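# Una pinza casera, primero en el simulador

*13 de agosto de 2024*

El taller compartido Uven ocupa un bajo con dos bancos y una impresora. Allí se construye desde junio la Wotura, una pinza de dos dedos paralelos. Su autor, electrónico de oficio, prefiere hablar de la parte que todavía no tiene tornillos.

«Antes de cortar una pieza quiero saber qué tapa el cuerpo de la pinza», explica. La cámara virtual va detrás de la muñeca y el modelo trabaja en una habitación con cama, paredes de textura irregular y suelo anaranjado. «El cuerpo se come la parte baja de la vista. Con los dedos abiertos queda un hueco central, y ahí tiene que caer el objeto». 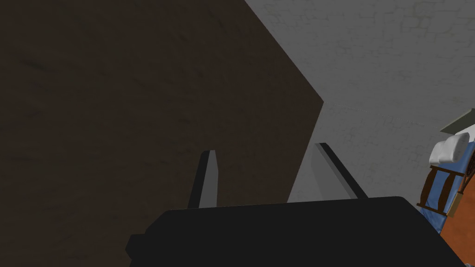 ## Dedos y control

Los dedos son placas planas. La versión impresa pesa 104 gramos por par y se mueve con un servo Fondton. «El juego en la base era de 2 milímetros. Lo corregí con un casquillo, sin tocar la electrónica».

El lazo de control corre a 500 Hz; la cámara, a 20 imágenes por segundo. Según el autor, ese desfase le costó más horas que la mecánica. «Interpolaba mal las poses. El simulador me daba un contacto que ya había pasado».

Para las pruebas de orientación usa referencias fijas, como el cuadro enmarcado de la pared de piedra.
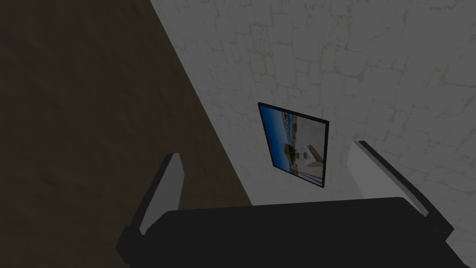 «Si giro la muñeca y la referencia se desplaza lo que predice la cinemática, doy por buena la calibración. Si no, vuelvo al archivo de ejes». El archivo se edita a mano y se guarda en Seixas, el repositorio del taller.

Queda pendiente el sensor de fuerza. De momento, el par se estima por la corriente del servo, con un filtro de primer orden.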